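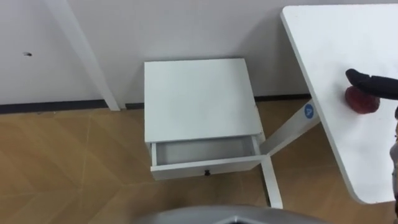
A red apple on a white table, next to a small white nightstand.

Why Do Apples Turn Brown?

Cut an apple in half and leave it on a plate. After a while, the white part starts to turn brown. The apple has not gone bad. A change is taking place where the air touches it.

Inside an apple

An apple is made of tiny parts called cells. They are too small to see without a microscope. Each cell keeps different things in different places, a little like a house with separate rooms.

One of the things in the cells is an enzyme. Enzymes help changes happen faster. Your body has them too. Some of the enzymes in your mouth and stomach help break down food.

What the knife does

When you cut or bite an apple, you break open some of its cells. The things that were kept apart mix together, and oxygen from the air gets in. The enzyme uses the oxygen to change other substances in the apple. The new substances join up and make a brown color.

A bruise works in much the same way. If you drop an apple, cells under the skin can break even though the skin looks fine.

Can you slow it down?

Yes. Lemon juice has acid in it, and the enzyme does not work well in acid. Cold slows the enzyme too, so slices in the refrigerator brown more slowly. Covering the slices with water keeps most of the air away.

Try it

Ask an adult to cut four slices from one apple. Leave the first slice plain. Brush the second with lemon juice. Put the third in a cup of water and the fourth in the refrigerator. Look at them after 30 minutes and again after an hour. Draw what you see each time.

Words to know

Cell: a tiny part that living things are made of
Enzyme: a substance that speeds up changes in living things
Oxygen: a gas in the air

Written by Paweena Paisan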